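Kitchen challenge keeps Festdale robotics club busy

It has been a cheerful April for the robotics club at Festdale, where Anum Lashari and her young team have been building a pretend kitchen on the computer – all 42 of them chipping in – so that their program can learn to tidy up.

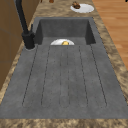

Club leader Gilberto Arango tells us they have clocked up 1,628 practice runs already, which is a great deal of washing-up by anyone's standards, and they are still going strong.
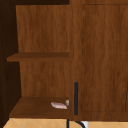 The cupboard and open shelves in the club's simulated kitchen.

Asmaa Lahlou looks after the sink tasks and would like 600 more runs before the Cattaneo Cup. 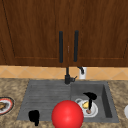 New members are always very welcome – just have a word with Gilberto.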